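To: staff-list
From: Operations Office, Vernholm
Date: 2023-04-02
Subject: Re: Sorting work at Stallville and the change of duties

A member of the Stallville packing group wrote:

> The notice says that the Sasen line will take over single-item
> picking for household orders. It does not say what happens to the
> 12 of us who do that work now. Are we being moved, retrained or
> let go? And who answers for a bag that gets torn or a packet that
> goes into the wrong tote once the line is running?

The Operations Office thanks the writer for these questions and replies to the full list, as several departments have asked the same.

No position at Stallville will be ended as a result of the Sasen line. The 12 employees now assigned to single-item picking will keep their grade and their present hours. Ten of the shifts on the current roster will be rewritten, and the new roster will be posted in the break room and sent to this list before the end of April. Employees who prefer to transfer to Receiving may apply through their supervisor. 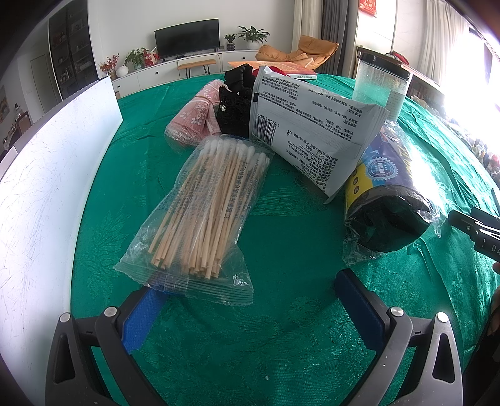
The duties themselves will change, and the notice should have described this more fully. Pickers will spend less of the shift lifting goods and more of it checking grips, clearing stops and deciding which items the line should not handle at all. Household orders are mixed by nature. Cotton swabs in a clear plastic bag, a flat packet with a crinkled seal and a wrapped roll of black bags call for different approaches, and the film on such goods is often loose or glossy. Our present staff know these packages by touch, and their judgment will be used in setting the handling rules.

Training covers 10 hours, all of it paid and held during regular shifts. The first rule set, known as Stan, includes 948 items out of a household range of 2000. Everything outside that set will continue to be picked by hand until the packing group and the Operations Office both agree to add it.

As to responsibility, damage or misplacement by the line will be recorded against the line. It will not appear in any employee's record. An employee may stop the line at any time and is not required to give a reason in advance. A short written note at the end of the shift is sufficient.

Further questions may be sent to this list or left in writing at the Stallville front desk.

Operations Office
Vernholm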